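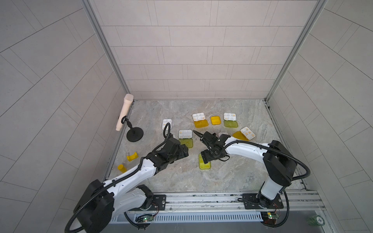

Llevo toda la semana queriendo escribir sobre el cuarto de baño de mi abuela, que ya no existe, y sobre el nuestro, que todavía no existe del todo. Mi abuela tenía en su casa unos azulejos verdes, de un verde botella muy serio, y cuando yo era pequeña pasaba el dedo por las juntas mientras esperaba a que se llenara la bañera (tardaba una eternidad, la caldera hacía lo que podía). Supongo que de ahí me viene la manía de mirar siempre las paredes de los sitios. Ahora que estamos de obra me he vuelto insoportable, y cualquier pared me sirve de muestrario: esos azulejos gris claro puestos a rompejunta, con la línea fina y un poco más oscura entre pieza y pieza, y debajo un suelo de aspecto marmolado, con vetas suaves en gris y crema, son casi exactamente lo que yo tenía en la cabeza y no sabía explicarle al albañil. Con la junta blanca, la pared se me queda sosa. Con la junta oscura de verdad, de repente parece un papel cuadriculado. Ese punto intermedio es el que quiero.

Para quien llegue nuevo por aquí: compramos el piso en agosto, con toda la ilusión y una lista de arreglos que cabía en una servilleta. La servilleta ya va por el reverso. El baño iba a ser lo último, porque funcionaba, feo pero digno, hasta que la vecina de abajo subió con una toalla en la mano y una cara que no presagiaba nada bueno. Era la bajante, claro. Hubo que levantar el suelo, y una vez levantado el suelo ya me dirás tú quién vuelve a poner encima aquel gres color salmón.

Así que empezamos a elegir. ¡Qué palabra tan bonita y qué trabajo tan agotador! Yo pensaba que elegir azulejos sería una tarde de sábado, un café después y a casa. Fuimos primero a Potuton, que es un almacén enorme a las afueras donde hay que llevar zapato cómodo y merienda. El dependiente, un chico paciente como pocos, me sacó tantos blancos que al final yo los veía todos azules. Volvimos con dos muestras metidas en el bolso y una discusión a medio terminar sobre si el brillo envejece bien o mal.

Mi amiga Mỹ Hầu, que ha reformado dos casas y ha sobrevivido a ambas, me dio el consejo que más he agradecido: deja las muestras en el baño y no las mires durante el día, míralas cuando te lavas los dientes por la noche, medio dormida, con la luz mala. Lo hice. La primera, una cerámica muy satinada que en la tienda me había parecido elegantísima, de noche tenía pinta de ambulatorio. La segunda aguantó bastante mejor, y por ahí seguimos.

Luego está la cuestión de cómo colocarlos, que yo ni siquiera sabía que era una cuestión. Ruwan Kanagaratnam, el alicatador, es un hombre de pocas palabras y muchísimo oficio, y cuando le dije que me gustaban escalonados, como ladrillos, se quedó mirando la pared un buen rato. La pared está torcida. Todas las paredes de este edificio están torcidas, y parece ser que cuanto más recta es la línea que pones encima, más se le nota la joroba a lo que hay debajo. Me propuso enderezarla primero, y eso son 300 euros que no estaban en la servilleta. Dije que sí tan deprisa que me dio vergüenza.

La lechada merece capítulo aparte. Hay una marca, Werkudo, que tiene una carta de grises con nombres de tiempo atmosférico: bruma, aguacero, nube de tarde. Pasé una velada entera con la carta en la mesa de la cocina, entre las migas de la cena, leyendo los nombres en voz alta. En casa votaban por bruma. Yo quería nube de tarde, lo confieso, mucho más por el nombre que por el color. Ganó bruma, y ahora que la he visto seca en un trocito de prueba tengo que reconocer que es mejor, aunque esto lo escribo aquí y no lo pienso repetir en la cena.

Del suelo me queda contaros menos, porque ahí lo tuve claro desde el principio. Mármol no, que me encanta pero le tengo miedo (en casa de mi tía cayó un limón exprimido y la marca sigue ahí, como una mancha de nacimiento). Quiero un porcelánico que lo imite con un poco de discreción, con las vetas flojitas, que no parezca el vestíbulo de un hotel. El que hemos encargado tarda más de lo previsto, cómo no, y mientras tanto nos duchamos en casa de Rin Chiba, que vive dos calles más arriba y nos ha dado llaves, toallas y hasta un estante para los champús. Le debo una tarta. Le debo varias, en realidad, y una botella de algo bueno.

El otro día rescaté de un cajón el único azulejo verde que se salvó de la casa de mi abuela. Tiene una esquina mellada y por detrás todavía conserva un pegote de cemento. Se lo enseñé a Ruwan con bastante timidez, por si había manera de colarlo en algún sitio, aunque fuera detrás de la puerta. Lo sopesó, le pasó el pulgar por el canto y dijo que era más grueso que los nuevos, que tendría que rebajar la pared por detrás, que ya vería. Yo a ese «ya vería» me agarro con las dos manos.

La semana que viene, si el transportista quiere, llega el suelo y os cuento. Y si alguien sabe cómo se quita la lechada de un jersey de lana, que me escriba, por favor, que es mi jersey bueno.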